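**Sarum Garment and Linen Storage Bags**
Product information for household and institutional customers
Page revised 21/01/2018

The Sarum range is intended for the storage of bedding and clothing that is out of use for a season or longer. It is manufactured by Gernar and supplied through the Trirkitz catalog to households, boarding schools, guest houses and residential homes.

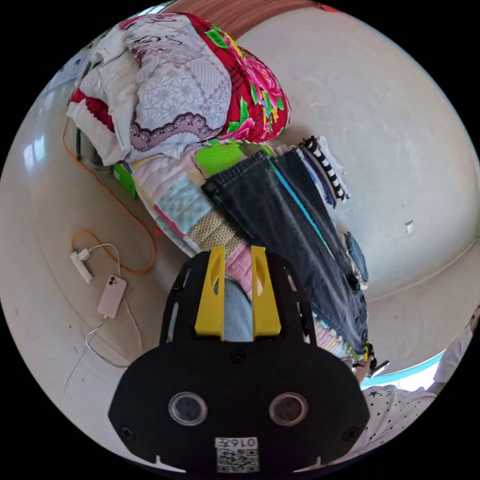
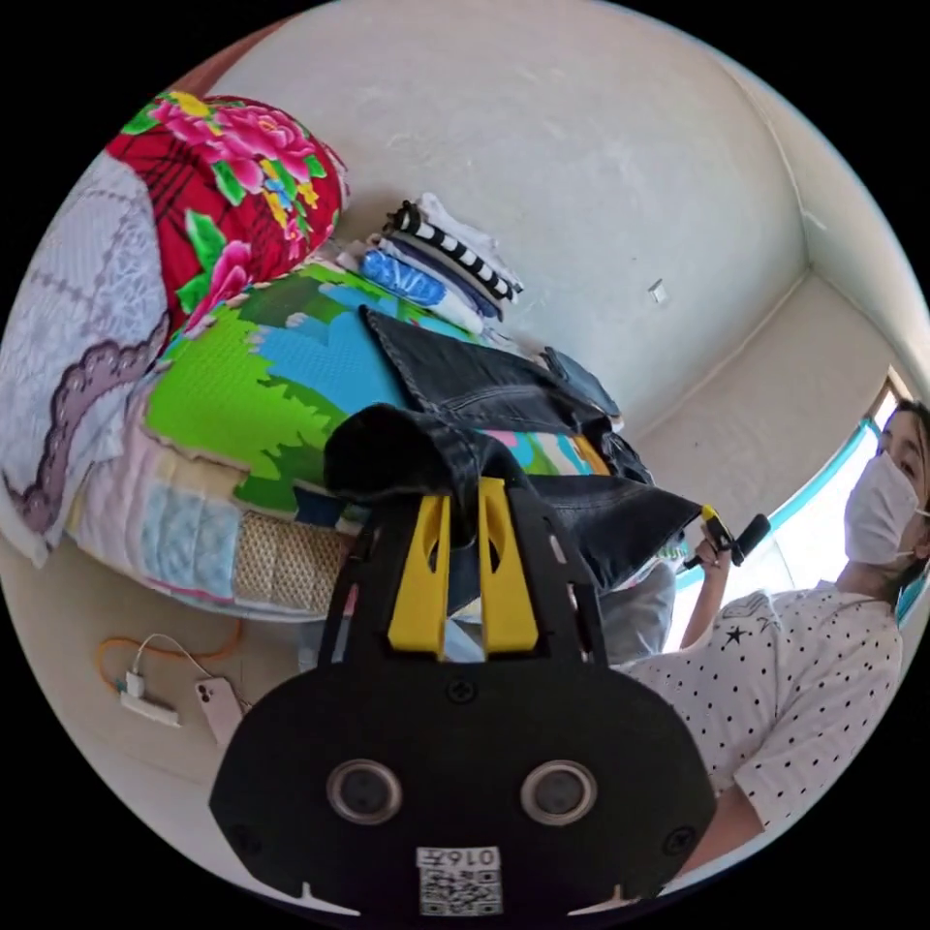
*Folded bedding and clothing; an item of black denim.*

## General description

Each Sarum bag is a soft-sided, box-shaped container made of woven cotton with a removable base board. The bag opens along three sides of the lid, so that a stack of folded items may be put in or taken out without being tipped or pulled apart. Two handles are sewn through the full depth of the side panels and continue under the base.

Cotton was selected for the outer shell after a trial period in which coated and uncoated fabrics were compared. The uncoated cloth allows air to pass through the bag. Customers who require protection against standing water should note that the standard bag does not provide it, and should consult the section on accessories.

The bags are supplied flat. No tools are needed for assembly. The base board unfolds along a single crease and is held in place by a fabric pocket.

## Sizes

The range consists of 4 sizes. All sizes share the same depth from front to back and may be placed on the same shelf.

| Size | Code | Suggested contents |
|---|---|---|
| Small | SR-S | Pillowcases, scarves, children's clothing |
| Medium | SR-M | Sheets, shirts, sweaters |
| Large | SR-L | Pants, jeans, blankets |
| Extra large | SR-X | Comforters, quilts, mattress pads |

The suggested contents are given for guidance only. Heavy fabrics such as denim and canvas take up less room than their weight would suggest, and a Large bag filled completely with such items may be difficult for one person to lift. The maximum load for the Large and Extra large sizes is 17 kg. The Small and Medium sizes have a maximum load of 12 kg. These limits apply to lifting by both handles together. A filled bag should never be lifted by one handle or by the lid.

## Materials

- Outer shell: woven cotton, undyed or charcoal
- Lining: lightweight cotton, undyed
- Base board: pressed board with sealed edges
- Zipper: nylon coil with two metal pulls
- Thread: polyester
- Label window: clear flexible plastic, stitched on three sides

The charcoal finish is dyed before weaving. Slight variation between production batches is normal, and customers ordering for a large linen room are advised to place a single order where color matching is important.

## Preparing items for storage

All items should be laundered before storage according to their own care labels. Body oils, perfume and food residue that cannot be seen at the time of packing may discolor fabric over a period of months. Starch should be avoided on anything that will be stored for more than one season.

Items must be completely dry. Thick seams, waistbands and the corners of quilted bedding hold moisture longer than the rest of the fabric and should be checked by hand. Gernar recommends leaving such items in a ventilated room overnight after they have come out of the dryer or off the line.

Pockets should be emptied and zippers closed. Metal buttons and rivets may leave marks on pale fabric, and it is recommended that jeans be folded with the hardware facing inward, or stored in a separate bag from white linen.

Bedding is best folded in thirds along its length and then folded again to fit the base of the bag. Down-filled comforters should be folded loosely and placed last – the filling recovers poorly after long compression. Sarum bags are not vacuum bags and no attempt should be made to remove air from them.

## Placement

The bags are suitable for shelves, closets and the space under a bed frame. Up to three filled bags of the same size may be stacked. Where different sizes are stacked, the larger should be at the bottom.

Direct contact with concrete floors, outside walls and hot water pipes should be avoided. In basements and attics the bags should be raised on slats or a shelf, and the contents inspected at least twice a year. Many institutional customers carry out this inspection in September, when winter bedding is returned to use.

## Cleaning and care

The base board must be removed before washing. The cotton shell may be machine washed in cold water on a gentle cycle with the zipper closed. It should be reshaped while damp and dried flat. Tumble drying will cause the shell to shrink, after which the base board may no longer fit. The base board may be wiped with a damp cloth.

Bleach must not be used on either finish. The label window becomes brittle if ironed.

## Accessories

**Inner liner, SR-IL.** A removable liner for use in damp locations. Fits Medium and Large only. The liner restricts air flow and should be taken out once the bag is moved to a dry room.

**Card set, SR-C.** Printed cards for the label window, with spaces for contents, room and date of packing. Supplied in boxes of 1000 for institutional accounts. Household customers receive a small number of cards with each bag.

**Replacement base board, SR-B.** State the size of the bag when ordering. Boards from the earlier Huenchumán line are slightly narrower and are not interchangeable with the current range, although they may be used temporarily for light contents.

## Ordering and returns

Orders from household customers are accepted in any quantity. Institutional customers should quote their Trirkitz account number and indicate whether delivery is to be made to one address or several.

Unused bags may be returned in their original packaging within 12 weeks of delivery. Bags that have been washed or filled cannot be accepted unless a manufacturing fault is present. Faults in stitching, zippers and handles are covered for two years under normal household or institutional use. The warranty does not extend to damage caused by overloading, tumble drying or the use of the bags for transport by mail or freight.

Samples of both finishes are available on request. Requests should state the finish and the delivery address.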